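Oaths, Fines and Apologies: How the Elders' Court at Skadalach Settles Religious Disputes
Final project report, Religion and Local Law

Our project looked at one small court and the way it deals with quarrels that involve a church, a shrine or a religious oath.
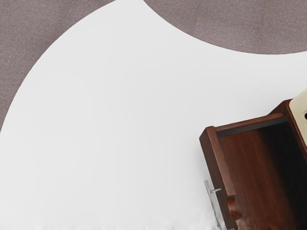

The court sits in Skadalach, a market town in the Aven valley, and it has no power to send anyone to jail. It can call people to appear, hear both sides, set a fine and order an apology. People go to it anyway, and we wanted to know what they go for and what they come away with.

Background

Two kinds of authority meet in Skadalach. The first is the district magistrate in Mikton, who handles crime, debt over a certain amount and registered land. The second is the elders' court, which handles what the town calls "matters of respect." In practice this covers insults, broken promises, use of paths and springs, burial rights, and any case where one person says another has sworn falsely.

Religion comes into many of these cases. The town has several churches, most of them founded within living memory, and a hillside shrine that is older than the town. Many families have ties to both. A person may attend church every week and still refuse to break an oath that was sworn at the shrine. The elders do not ask people which they belong to. They ask which oath was taken, where, and who heard it.

We expected at the start that most religious cases would be church against shrine. That turned out to be wrong. The largest group was between members of the same church, usually over money promised in front of the congregation.

Sources

The main source was the court's own register, a handwritten ledger of 395 pages. The entries are short. Each gives the names of the parties, the complaint in one or two lines, the decision, and whether the fine was paid. We were allowed to read the ledger in the clerk's room on the condition that we did not copy names. All cases in this report are described without them.

The second source was the Hauser collection, a set of letters and notes left by a mission school that once stood on the Mikton road. The school closed long ago, but its teachers wrote often about the court, mostly to complain about it. We used the collection for the older history only.

The third source was sitting in. Members of our group attended open sessions in February and March. Sessions begin at 9 in the morning and go on until the list is finished. We took notes by hand, as recording is not allowed.

Method

We read the ledger from the first page to the last and marked every case where the complaint or the decision mentioned a church, a pastor, the shrine, a curse, a blessing or an oath. This gave us 248 cases. Two people read each entry separately and then compared. Where we disagreed, we kept the case in only if the religious part was written in the entry itself and did not depend on our own guess.

We then sorted the cases by complaint and by outcome. Sorting by complaint was the harder job. A quarrel over a borrowed goat may be written down as "insult" when the insult was that one man called the other a false Christian. We kept the court's own label as the first one and added a second label of our own.

What people complain about

Promises of money came first. A typical entry has a member who pledges a sum toward a roof or a bell, does not pay, and is then named aloud during a service. The member goes to the court and complains of being shamed. The church answers that the pledge was made in public and could be asked for in public. The elders have gone both ways on this. In the older part of the ledger they mostly sided with the church. In the newer part they more often told both sides to apologize, and set a new date for the money.

Payment for prayers or rites came second. Here a person paid for a blessing, a healing or a protective rite and was not satisfied, or the rite was done and the fee was not paid. The court treats the two the same way. It does not ask if the rite worked. One elder's ruling, copied into the ledger more fully than most, says that the court "can weigh a promise but cannot weigh a prayer." Later entries refer back to it several times, so it seems to serve as a kind of rule.

Noise and use of space came third. Night services near houses, drumming during a church's fast, and parking on the shrine path all appear. These cases are settled quickly and usually at the first sitting.

Curses came fourth, and were fewer than we expected. When a person says in anger that another will not live to see the harvest, the court takes it seriously. Both sides are called in, and the speaker must withdraw the words in front of the same people who heard them. If those people cannot all be brought together, the case waits. We found one that waited through two planting seasons.

How the cases end

Of the 248 cases, 121 ended in an agreement between the parties, with no fine. The agreement was written down and the elders witnessed it. The rest ended in a fine, were dismissed, or have no outcome written at all. We could not tell whether the missing outcomes mean that the case was dropped or that the clerk did not get to it. Handwriting changes in several places in the ledger, and the gaps are more common just before a change.

Fines are paid partly in cash and partly in kind. The goods listed are mostly livestock, grain and drink. The court's view, as explained to us at a session, is that cash goes to the side that was wronged and goods go to the town. A fine in goods is usually shared out the same day. The mission teachers in the Hauser letters found this shocking and called it a feast paid for by sinners. To the people we spoke with after sessions, it was the part of the fine that closed the matter — everyone has eaten, including the two who fought.

Apologies are more formal than we had understood from the ledger. The entries just say "apology given." In the sessions we attended, the person stood, repeated the exact words of the offense, and then took them back. An apology that left out the words was sent back to be done again. In one March session this happened twice with the same speaker.

The court and the magistrate

The line between the two courts is not always clear. A church member who has been publicly accused of theft may take the insult to the elders and the accusation to Mikton. The ledger has cases marked "gone down," meaning sent to the magistrate, and a few marked "come back." We found no written rule on how this is decided. From the cases themselves, it looks as if injury and registered land always go down, and oaths always stay.

Cost is part of it. A hearing before the elders has a small fee, and the trip to Mikton takes most of a day. But people also told us that the magistrate "only decides who is right," and that this leaves them with the same neighbor the next morning and nothing said between them.

Limits of this project

The ledger shows only what reached the court. Roughly 1,000 households live in the town and the farms around it, and most quarrels among them are surely settled at home or by a pastor. We have no way to compare those with the ones in the ledger.

The entries were written by the court's clerks, so the losing side's view is thin. We tried to balance this with talks after the sessions, but the people who stayed to talk were mostly those who were pleased with the result.

We also did not visit the shrine. Permission was asked for and refused, and we did not ask again. Everything here about oaths sworn at the shrine comes from the ledger or from the sessions.

Women appear in the ledger as parties but never as elders. We asked about this and were told that women are consulted before a ruling, in private. We could not confirm it from the written record, and we think a separate project could look at it with a different group of interviewers.

Findings

The elders' court in Skadalach does not act as a judge of religion. It keeps away from the question of whether a prayer, rite or curse has any effect, and it handles the promise, the payment and the words that were spoken. Pastors and shrine keepers are called to appear on the same terms as anyone else, and in the ledger they pay fines too.

Agreements without a fine were the most common single outcome. In the newer half of the ledger they are more frequent still, mainly in the pledge cases. We do not know the cause. One possibility is a change in who sat as elders. Another is that the churches began writing pledges down, which leaves less to argue over. The church pledge books would help to answer this, and two churches have said that a later group may see theirs.

Our sorted case list, with names removed, has been left with the department along with the label guide. The ledger itself stays in the clerk's room in Skadalach, and requests to read it should go to the court before the planting season, when sessions stop.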